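Section 4. Fitting and setting the finger pads

Applies to the Bolemlow hand-held gripper, workshop build, second set of printed fingers. Revised 2025-08-05 by Iveta Mikuš.

You will need the two rubber-faced pads, four screws, a small cross-head screwdriver, a steel rule and a soft cloth.

4.1 Fitting the pads

1. Close the trigger lock before you start. The spring is stronger than it looks.

2. Wipe the flat end of each finger with the dry cloth. Do not use solvent on the printed parts.

3. Hold the first pad against the finger with its textured side facing inwards. Start both screws by hand, then tighten them a quarter turn at a time.

4. Repeat for the second pad.

CAUTION: Do not overtighten. The screw posts in the printed fingers will strip, and a stripped finger has to be printed again (about 16 hours on the Claltley machine).

4.2 Setting the opening

5. Release the trigger lock and let the fingers open fully. Both should stop at the same distance from the centre line. If one lags, slacken its pivot slightly and try again.

6. Squeeze slowly until the pads touch. They should meet along the whole face. A gap at the tip means the fingers are splayed – go back to step 3 and reseat the pads.

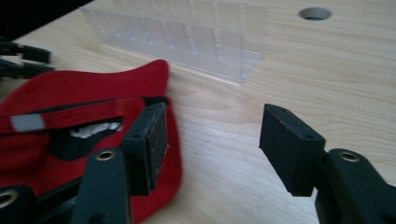

7. Open and close the gripper twenty times, then check all the screws. They usually settle a little on a new build.

4.3 Trying the grip

8. Start with something soft. Pick it up by a fold, hold it just above the bench and lower it again. Then move on to hard plastic, which slides more easily.

9. Keep the load under 400 g until the pads have been used for a full session.

Note: If the pads slip on smooth plastic, wipe the rubber with a damp cloth and let it dry. Worn pads can be swapped one at a time, but the grip is more even if you change both.

CAUTION: Keep fingertips clear of the pivots when the trigger is released.

Spare pads are in the Andreadis drawer, second from the top. Write down what you take. For wiring the trigger sensor, go to Section 5.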